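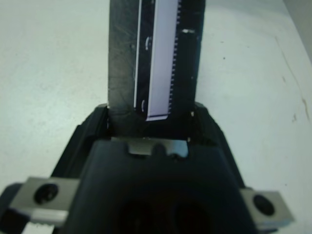
Grip force is the wrong number to publish without a pad material next to it, according to a reader's comment left on the Arnach build log, which went on to ask for slip tests on thin, flat parts before anyone copies the jaw design.

The log's authors replied with an update dated 2019-10-21. The Arnach gripper, under construction in the shared workshop on Soler Street in Mukusville since May, now runs on its second set of jaws. The first set was printed in one piece and flexed at the tips under load. The replacement uses separate fingers bolted to a common carriage, so a worn finger can be changed alone.

Slip tests have started. The update reports 200 closing cycles on flat stock, with the part held upright near its lower end. Two drops were recorded, both in the first hour and both with the drive current set below the value now in the configuration file. Pad material was bare printed plastic. A run with thin rubber pads is next, using the same stock and the same closing speed.

Parts cost for the gripper and wrist stands at $138, excluding the arm. The arm controller is a secondhand Hestholm board, which limits the wrist to one motor channel until new firmware is written. Wrist rotation is therefore still set by hand and locked with a screw.

Drawings for the new fingers are in the project folder. The carriage drawing is not; its bore for the guide rod came out undersize and is being revised. The build log has had some 1,085 visits.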